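Reconciling Store Payouts With In-Game Purchase Logs

This tutorial covers the monthly match between what a mobile game records as sold and what the app stores pay into the bank. It assumes a game with in-app purchases on at least two storefronts, a server that logs purchases, and someone who has to sign off on a revenue number before the books close. The examples use Plundow, a puzzle game published by Tondale, but nothing in the method depends on genre.

Ad revenue is not covered. It arrives from different parties on different terms and should be reconciled in its own sheet.

What you need before you start

The purchase log from your own server, exported for the full month plus the last few days of the month before and the first few days of the month after.

The sales report from each store. This is the report listed by transaction or by product and country, depending on the store.

The financial or payout report from each store. It is usually issued later than the sales report and shows what will be paid, in which currency, after fees and withheld tax.

The bank statement for the account that receives the payouts.

The product table for the game, with every product ID that was ever on sale. Retired IDs must stay in the table. Refunds against them can show up long after the product is gone.

Step 1. Fix the time zone and the period

Your server most likely logs in UTC. The stores may not report in UTC, and at least one may use its own fiscal calendar, where a month does not start on the first. Read the header of each report and write the period start, period end and time zone in the first rows of the sheet.

Convert the server log to each store's time zone separately. Do not convert the store reports to UTC, as many of them give only a date with no time of day, and a date cannot be shifted by a few hours.

Keep one copy of the log per store. On Plundow this means two tabs, one for each storefront, each with its own cutoff. A single combined tab looks cleaner but will produce a difference at both ends of the month that has to be explained again every time.

Step 2. Clean the server log

Remove test purchases first. These include sandbox receipts, purchases made by internal accounts, and promo code redemptions at zero price. Sandbox receipts should be flagged by the receipt validation service. If they are not, fix that before going further; filtering them by hand is not reliable.

Then remove duplicates by store transaction ID. A duplicate appears when the client sends the same receipt more than once, for example after a dropped connection. The player is charged once. The log may hold two or more rows.

Keep restored purchases out of the total. A restore carries a new event time but points to an original transaction ID. Filter on the original ID and keep the earliest row.

Pending purchases need care. Some payment methods allow the player to start a purchase and pay for it later in cash or by transfer. The row belongs in the period when payment cleared. If your log holds only the start time, add a second timestamp field now and accept that past months can be matched only at the total level.

Step 3. Match on units, by product

Do not start with money. Start with units sold per product ID, per store. Build a table with one row per product and these columns:

Product ID
Units in server log
Units in store sales report
Difference
Note

Units are free of currency, tax and fee effects. If the units do not match, the money will not match either, and the reason will be harder to see.

For a game with 12 products, this table fits on one screen and takes a few minutes to read. Sort by the absolute value of the difference, largest first.

Common causes of a unit difference:

Store units higher than log units. The client was paid for but the receipt never reached the server. Check the validation error log. If the game grants items on the client without server validation for any product, that product will always show this.

Log units higher than store units. Test purchases or duplicates are still in the log, or forged receipts are being accepted. Forged receipts tend to cluster on the most expensive product.

Equal and opposite differences on two products. A product ID was mapped to the wrong row. This happens after a price change where a new ID was created and the old one was reused for a sale bundle.

Decide on a tolerance and write it down. A fixed number of units per product works better than a percentage for small products, where one missing receipt can look like a large share.

Step 4. Move from units to gross sales

Multiply units by the customer price in local currency, by country. The sales report normally gives this price. Your own log may hold only the price tier or the default dollar price, which will not agree with the local price in most countries. Use the store's local price for reconciliation and keep the tier price for game analytics only.

Next, take out sales tax or VAT where the store collects it and pays it to the tax authority. In some countries the listed price includes tax, in others it is added at checkout. The financial report shows which applies. Set up a country table with a yes or no flag and review it every quarter.

Step 5. From gross sales to expected payout

The basic line is:

Gross sales excluding tax
minus refunds and chargebacks
minus store fee
minus withholding tax, where it applies
equals expected payout

Refunds are reported in the month they are granted, not the month of the sale. A refund granted in March for a February purchase reduces the March payout. Enter refunds as their own column, with the original sale month beside it. If refunds are netted against sales in the log, reverse that before comparing.

The store fee may not be one flat rate. Subscriptions past a certain age, small developer programs and some regional rules can each carry a different rate. Calculate the fee by product type and country group, then compare the blended rate with the one implied by the financial report. If the two blended rates are close but not equal, look at subscriptions first.

Step 6. Currency conversion

The stores convert local proceeds to your payout currency at a rate they publish in the financial report. Use that rate for the payout check. Your accounting system will use a different one, typically a monthly average from a central source. The gap between the two is a currency gain or loss and is posted on its own line.

Do not try to remove the gap by swapping in the store rate everywhere. Tondale did this for one quarter and then had to restate, as the group accounts used the average rate and the totals no longer tied.

Step 7. Tie to the bank

List each bank receipt with the store, the period it covers and the amount. Payment can come weeks after the period ends, so the receipt in hand rarely covers the month being closed. For each open month, hold three numbers: expected payout, reported payout, cash received. A month is closed when all three agree within the tolerance.

Bank fees are often taken out of the transfer before it lands. Get the fee schedule from the bank and book the fee separately. If a fixed amount is missing from every receipt, it is almost always this.

Small countries can fall below the store's minimum payout and be carried forward. Keep a carry-forward row per region. Around 8 regions is typical for a game sold worldwide, though the grouping differs between stores. 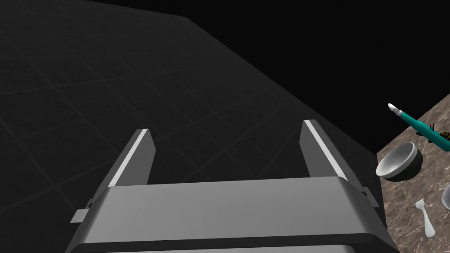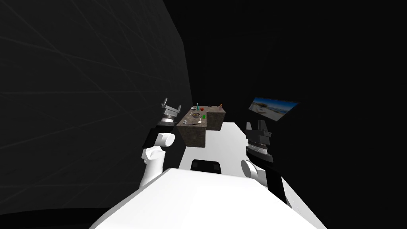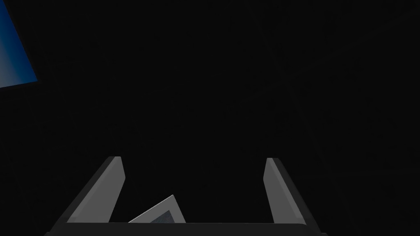

Step 8. Write up the differences

Each remaining difference gets one line with the amount, the cause, and the month in which it is expected to clear. Use a short fixed list of cause codes: timing, refund, fee, tax, currency, mapping, unknown. Free text goes in a separate column.

The unknown code is allowed, but it has a limit of 3 months. After that the amount is written off or raised with the store through its developer support form. Attach the transaction IDs when filing. A support request with only a total will come back with a request for IDs.

Automating the match

Once the sheet has held up for a few closes, the import and unit match can be scripted. The Plundow setup uses a small internal tool named Mocanu, which loads the store reports, applies the country table and writes the unit table from Step 3. It stops with an error if it meets a product ID that is not in the product table. Silent handling of unknown IDs is the most frequent fault in scripts of this kind.

Leave Steps 6 and 7 manual until the number of titles makes that impractical. Report layouts change without much notice, and a column that moves by one position can put tax into the fee field without changing the total.

If a second title is added, for instance when Aldale goes live on the same developer account, split the payout by title before anything else. The bank receipt will be a single amount for the whole account. Allocate shared items such as bank fees by net proceeds, and record the allocation key in the sheet so the same one is used the following month.

File checklist for each close

Store reports as downloaded, unedited
Server log export with the query used
Product table and country table, dated
Unit table
Payout table with open months
Difference list with cause codes
Bank statement page

Store the set as read-only once it is signed off. Later corrections go into the month in which they are found.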